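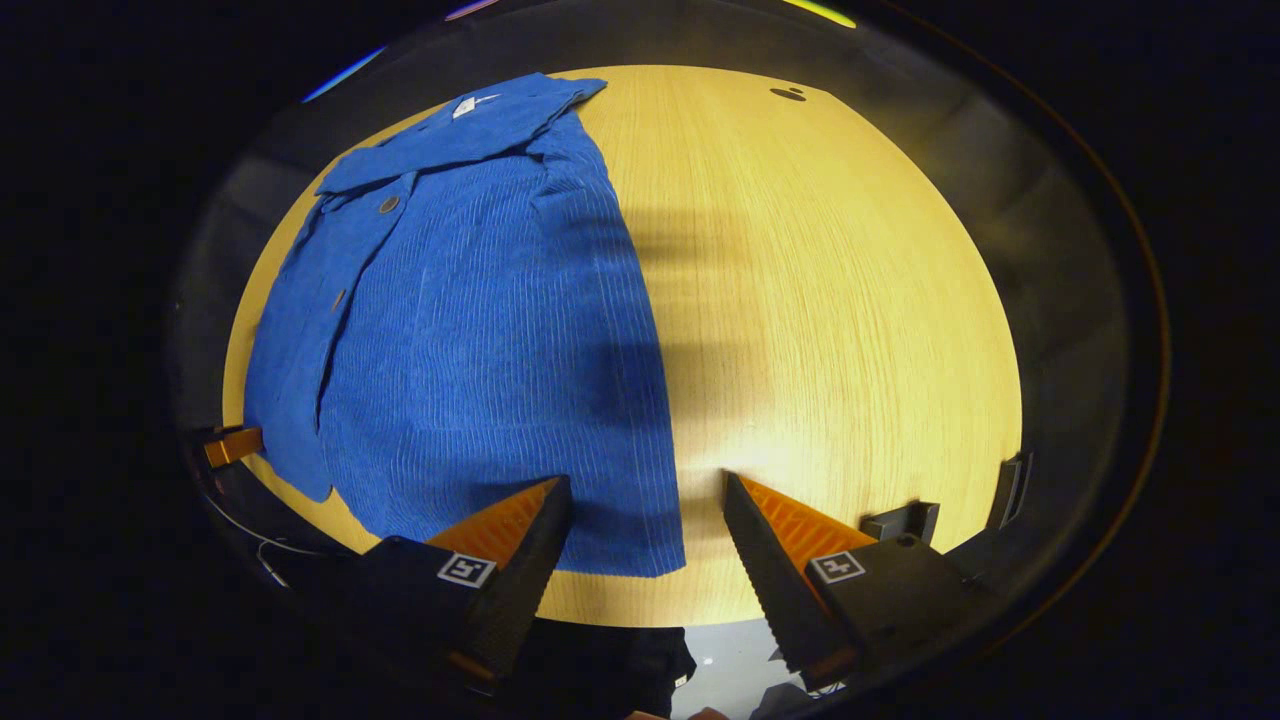

Equipment planner wanted, part-time (laundry and folding automation)

Posted 2025-05-20

Hi there! I run the folding side of things at Distley, a small shop in Kustorcombe that's teaching machines to handle clothes, and I need somebody who likes spreadsheets a lot more than I do. We have money set aside for the next round of equipment, a wish list that has gotten out of hand, and a deadline in January. I can fold a corduroy shirt all day long. Ask me what it costs to keep a pair of gripper fingers in working order for a year and I start looking for the coffee.

What you'd be doing

Mostly, you'd be working out what we should buy, what we should rent and what can wait. We collect our folding demonstrations with hand-held grippers, and I want to add 3 more stations without blowing the budget on the first one. That means getting quotes for grippers, cameras, spare pads, cables and tables (I like the round ones, but I'm willing to be argued with). It also means pricing the dull stuff that I always forget, like printed markers, storage, shipping and the clothes themselves. We go through a lot of shirts!

The bigger question is the arm. We're choosing between one from Ngui and one from Didholm, and the two quotes are laid out so differently that I've given up comparing them. One rolls training and service into the price, the other bills for everything down to the mounting plate. I'd love for you to put them side by side and tell me which one we can afford to own for 3 years, including the days when it's down.

You'd also take over our parts list, which has 708 lines in it. Plenty of those are duplicates. Sorry in advance.

Who I'm looking for

You've bought equipment for a lab, a workshop, a laundry, a school, anything like that. You're fine calling a vendor back and asking the same question again. You don't need to know robotics, I'll teach you what matters, and you'll probably spend your first afternoon on a gripper folding sleeves so you get a feel for what wears out.

The details

98 hours in total, spread over the summer however suits you. Hourly pay, and we settle the rate before you start. A good part of it can be done from home, but I do want you in Kustorcombe for the vendor demos and the parts count.

To apply, send me a short note through the contact form with "equipment planner" in the subject line. Tell me about something you bought that was worth the money, and something that wasn't. A resume is fine too, one page please. I read everything myself, so give me a few days to get back to you.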